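2018-03-31
Shop notebook, Altero chrome delete, continued

Customer's SUV is back on stand 2 with the Redik satin black kit half on. Window surrounds and roof rails are finished. Grille frame, lower bumper strip and the four door blades are not. I said in January that I didn't believe the kit's "no primer, no heat" claim and I still don't, so before the door blades go on I wanted numbers from our own bench.

Test was simple. Scrap trim from the bin, same chrome, degreased twice. One set wrapped per the Redik sheet, one set wrapped the way we always do it, with primer on the return edges and a full post-heat. Both sets sat in the hot box overnight, then got the pressure washer close in at the corners.

Redik method: lifting on every tight return. On the flats it was fine, but the flats are never the problem. Our method: one small lift, on a corner I remember rushing. I am not calling this science. The scrap is old and the chrome on a couple of pieces was pitted. Still, I would not send a car out on the sheet method and then act surprised when it comes back in summer with black flags along the doors.

Cost, for whoever argues with me about it: the kit is 714 before labor. Cut film off the roll for the same parts comes to 219, and we have the film. What the kit buys you is pre-cut shapes, and the grille shapes needed trimming anyway. Check the invoice before we order another.
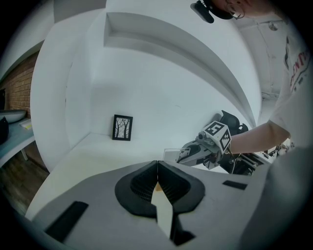

Grille frame is next and I'm dreading it. The customer wants it black all the way into the inner lip, and the Altero frame has a deep channel behind the front face that you can't see until the badge is off. Film hates that kind of shape. Think of the long groove in the white curved shelving, where the surface rolls over and drops into shaded inner walls: you can lay film over the outer sweep all day, but once it has to turn down into the recess it is stretched in two directions and wants to pull back out. My vote is paint for the frame and film for the rest. Cetuvness gloss level is supposed to match the satin film. Supposed to. Spray a card and hold it next to the door before anyone commits.

Bạch wheels came in as well. Box says satin black, and to my eye they are closer to gloss. Left them wrapped. Wet sanding the center caps at 3000 would only make that worse, so please don't.

To do:
- strip the two door blades already done by the sheet, redo with primer
- Cetuvness test card, daylight and shop light
- ask customer about wheel finish before mounting tires
- tail badge: he said delete, the work order says black. Get it in writing
- hot box door seal is leaking again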